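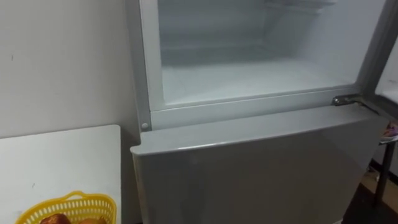 Top-freezer refrigerator with the freezer compartment open.

Datasets > Household Energy > Tarkville Cold Appliance Log

Last updated: June 2025

4 min read

# Tarkville Cold Appliance Log

Electricity readings from domestic refrigerators and freezers in Tarkville, collected with plug-in meters. Each record covers one appliance over one metering period. The log was built for load modeling and for checking nameplate consumption against use in homes.

## Contents

- `appliances.csv`: one row per appliance (447 rows)
- `readings.csv`: time series, keyed on `appliance_id`
- `rooms.csv`: ambient temperature, same clock as the readings
- `notes.txt`: free-text remarks from the install visits

All files are UTF-8, comma separated, with a header row. Missing values are empty strings. Zero is a valid reading and means the compressor was off.

## Fields in appliances.csv

`appliance_id`: string, stable across releases.

`layout`: `top_freezer`, `bottom_freezer`, `side_by_side`, `single_door`, `chest`.

`defrost`: `manual`, `auto`, `unknown`. Taken from the manual where the household had one. Otherwise left as `unknown`.

`volume_l`: net volume in liters, from the rating plate.

`location`: `kitchen`, `garage`, `basement`, `other`.

`seal_check`: `pass`, `fail`, `not_done`. Paper-strip test at the door gasket. For units with two doors, a fail on either door is recorded as `fail`.

## Metering

Koltex plug meters were used throughout. Power is logged in watts as a mean over each interval. The meters saturate above 1000 W; clipped values are kept and marked in the `clip` column. Most clipped values are short spikes at compressor start.

Room temperature comes from Ferraro loggers placed at shelf height, away from the condenser exhaust. Loggers in garages were shielded from direct sun.

## Known problems

Clock drift on the Koltex meters was corrected linearly between install and pickup. Units that lost power during the period have a gap and a possible offset after it. See `gap_flag`.

Door openings were not measured. Do not infer them from power alone, as a defrost cycle can look similar.

Garage units are mostly chest freezers, so `location` and `layout` are strongly correlated.

## Changes

Version 2 replaces the February release. The Drullmont pilot homes were moved to a separate archive and their IDs retired. Column `temp_f` was dropped; use `temp_c`.

## License

CC BY 4.0. Cite the dataset title and version number.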